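Griria table-laying set, station notes

Contents

905 recordings of table laying, made at the Erkisby banqueting kitchen. Of these, 54 are held back for testing. Each recording covers one place setting and is stored in its own folder, with the joint positions, the gripper positions and a short text log.

Why it was made

Erkisby lays up to 400 places for a large dinner. Until December this was done by hand in the two hours before service. The kitchen wanted to know which parts of that work a two-armed station could take over, and what the staff would do with the time.

What changed for staff

Karlijn Vermeulen and Rok Dimitrov used to lay tables from 3 pm. They now spend part of that shift at the station, setting out the items, starting each run and writing the log. Polishing and final checks are still done by hand. No hours were cut during the trial, but the start of the shift moved 20 minutes earlier, and that was not popular – see the log notes under "rota".

Known limits

Napkin folds vary a lot between operators. Runs stopped by a person are marked "halted" and should be left out of any timing work. The logs use the staff's own words, spelling included.

Contact

Send corrections to Lumturie Stojanović at Halilović.

Napkin, plate and glass at the station, cutlery near the left gripper
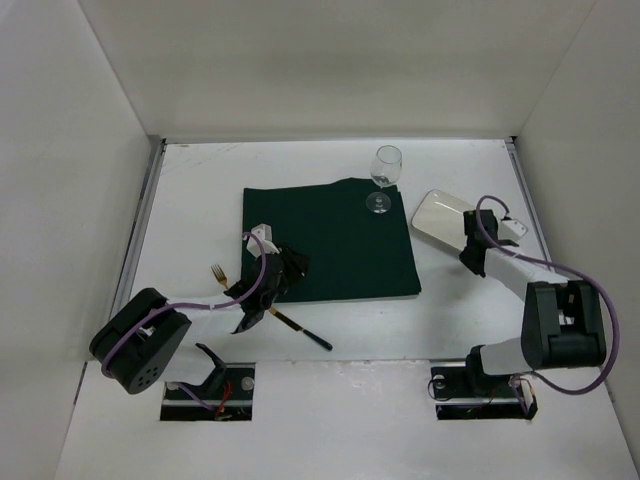
Ryan Parsons replied that the logs should also record who did the final check, as that job had grown and the rota still showed it as a five-minute task.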